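I put off dealing with my range hood for most of a year. The filters had gone the color of maple syrup and every time I fried onions the whole house smelled of onions until breakfast. So this month's tips are all about the hood and the greasy parts around it, most of them learned the hard way in my own kitchen in Prirkosley.

## Getting the filters clean

Take the mesh filters out while they're cool and look at what they're made of before you do anything else. Mine are aluminum, and I ruined the finish on the first pair by running them through the dishwasher with regular detergent. They came out dull gray and blotchy. They still worked, but ugh.

What I do now:

1. Fill the sink with the hottest water the tap will give.
2. Add a good squirt of dish soap and swish it around.
3. Slide the filters in and walk away for twenty minutes.
4. Go over both sides with an old soft brush, then rinse and stand them on end to drain.

Let them dry all the way before they go back. If there's still a brown line along the edges (there will be!), do the soak again with fresh water. Scrubbing harder just bends the mesh.

Roy Bickerstaff wrote in to say he uses baking soda in the soak. I've tried it on steel filters and liked it, but I keep it away from my aluminum ones.

## The sticky fuzz on top

You know the stuff, half dust and half bacon. Spray cleaner only slides over it. I lay a rag soaked in warm soapy water right on top of the hood, leave it there while I drink my coffee, and then most of the gunk wipes off in one pass. Cotton swabs for the buttons. Turn the power off at the breaker first if you're going anywhere near the light or the fan.

Put something down before you start, too. Grease drips travel farther than you'd think, and I'm still finding spots on the front of my oven from January.
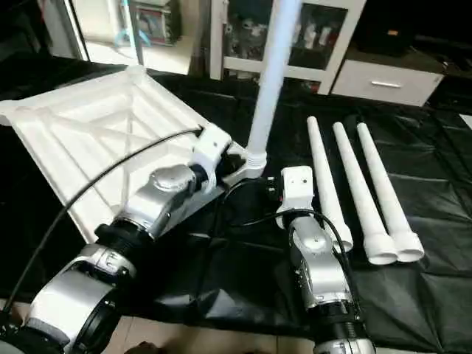
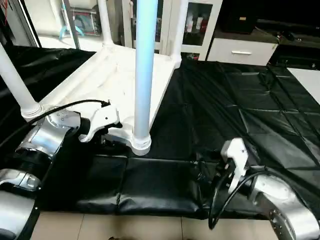
*White table parts and a black plastic sheet in the first one.*

## Is it even pulling air?

Hold a single square of toilet paper up to the clean filter with the fan on high. It should stick and stay put. Mine dropped straight onto the burner (off, thank goodness), and I went outside to look at the vent flap. Painted shut! I worked it loose with a putty knife and the difference was huge.

If you have the kind that doesn't vent outside, there's a charcoal filter behind the mesh one and it can't be washed. I tried. You get gray water and a useless filter. Write the date on the new one with a marker when you put it in.

## Small habits

- Turn the fan on a few minutes before the pan goes on, and leave it going for ten minutes after.
- Use the back burners for anything that spits. The hood over my stove barely reaches the front ones.
- Low speed is fine for soup and rice. Save high for searing.
- Wipe the underside lip once a week, that's where the drips collect.

Amber Ackroyd asked whether foil over the filter would save her the washing. Please don't, Amber, it blocks the air and then you've got a noisy lamp.

Next time I'll get into oven racks, and what I did to the bathtub cleaning mine.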